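T-shirt

From Rulotari, the everyday things reference
Last edited Sunday, October 26, 2025

A T-shirt (also tee shirt, tee) is a light pullover top with short sleeves, a round neck and no collar or buttons. Usually cotton jersey. Named for the T it makes when laid flat. Worn by nearly everyone at some point, as underwear, outerwear, sleepwear, work clothes, and later on as rags.
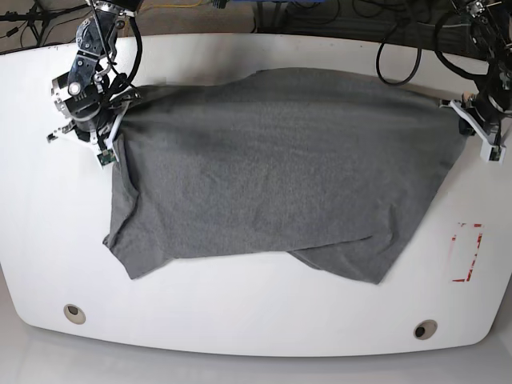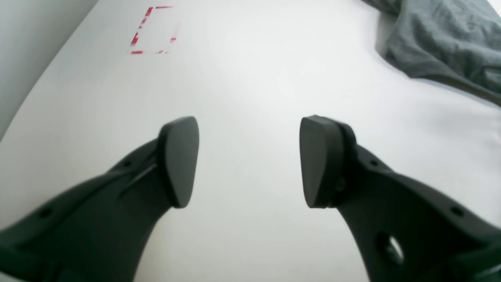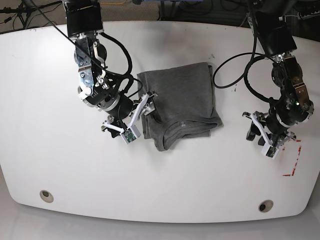
Contents: Origins. Fabric. Parts and construction. Fit. Printing. Care. Folding and storage. Second life. See also.

Origins

Came out of underwear. One-piece long underwear got cut into a top and a bottom in the late 1800s, and the top half went its own way. Navies and armies issued light undershirts in the early 1900s, cheap to make and quick to dry. Sailors and farm hands wore them alone in hot weather. For a long while going out in just an undershirt was considered half dressed. That faded after World War II, and by the 1950s movies had made it a young person's garment. Printed shirts existed before then but took off in the 1960s and 70s, with band names, slogans, souvenir shirts.

The word itself was in American dictionaries by the 1920s. Spelling still varies. T-shirt with a capital is standard, "t-shirt" common, "tee" mostly in stores.

Fabric

Most are single jersey, a weft knit. Smooth on the face, small loops on the back. Stretches more across than up and down. Raw edges curl, a nuisance for anyone sewing it at home.

Cotton: soft, takes dye well, shrinks some in the first washes unless preshrunk. Carded cotton is the cheap grade. Combed has the short fibers taken out. Ring-spun yarn is twisted finer and feels smoother than open-end yarn, which is fuzzier and costs less.

Polyester: dries fast, holds its shape, holds odors too.

Blends: cotton and polyester in different shares. Heather gray is often cotton with a little dark polyester mixed in before spinning, so the color is speckled and not flat. Tri-blends add rayon, for drape.

Weight is given in ounces per square yard in the US, grams per square meter elsewhere. 4 ounces is a thin summer shirt. 6 and up is heavyweight. Heavier does not always mean longer lasting, yarn quality matters as much.

Parts and construction

Body, two sleeves, neckband. Simple garment. The body can be a tube knit on a circular machine, with no side seams, or front and back panels sewn together. Tubular is faster and wastes less cloth but is prone to twisting after washing, so the side line creeps around toward the front. Side-seamed shirts can be shaped at the waist.

Neckband is usualy rib knit, cut shorter than the opening and stretched on as it is sewn. If it's too long it gapes. Too short and the neck puckers. Better shirts have tape across the back neck and shoulders to cover the seam and keep it from stretching. Hems on sleeves and bottom are done with a twin needle, two rows outside and a looped thread inside.

Label sewn at the back neck or in the side seam, or else printed straight on the cloth (tagless). US rules call for fiber content, country of origin and the maker or dealer. Care instructions are required as well.

Necklines: crew, V, scoop, henley (has a short button placket, so some say not a T-shirt at all). Ringer shirts have neckband and sleeve bands in a contrast color.

Fit

Sizes not standardized. A medium from one maker is a large from another. Chest width is the measurement to check, taken flat from armpit to armpit and doubled, then body length from the high point of the shoulder to the hem. A 40 inch chest normally buys a medium in men's sizes. Youth and women's charts run separately.

Printing

Screen printing: ink pushed through a mesh, one screen per color. Setup is slow, the run is fast, so it pays off on big orders. The print shop Brellik, which does mostly school and team work, quotes 400 shirts as the point where its price drops. Up to 3 colors is the usual limit on its basic plan.

Direct to garment: works like an inkjet. Good for one-offs and photos, slower per shirt.

Heat transfer: design printed on film or cut from vinyl, then pressed on. Cracks over time if the press was too cool or the dryer is too hot.

Embroidery is possible on heavier shirts. Thin jersey puckers under it without a backing.

Care

Wash cold or warm, inside out if printed. Low dryer or line dry. Bleach only on plain white cotton. Yellowing under the arms comes largely from sweat reacting with antiperspirant, and chlorine bleach can make it worse. Don't iron over a print.

Folding and storage

Square fold: face down, sides in, sleeves back, bottom up to the collar. Stores fold around a board so that every stack matches. Rolling is common for travel. Hangers can leave bumps in the shoulders of thin knits. Stacks are fine on shelves, in deep drawers a file fold (standing on edge) lets all the shirts be seen at once. The Domínguez laundry guide gives the file fold for drawers and the square fold for for everything else.

Second life

Old cotton tees make good rags, absorbent and low in lint after many washes. Also quilts, rug yarn, tote bags. Resale shops take clean ones. Badly worn shirts go to textile recyclers like Rultent, where they are sorted by fiber and color, then cut for wiping cloths or shredded for padding. Blends are harder to recycle into new yarn than pure cotton.

See also

Undershirt. Tank top. Polo shirt. Jersey (fabric). Rib knit. Screen printing. Laundry symbols.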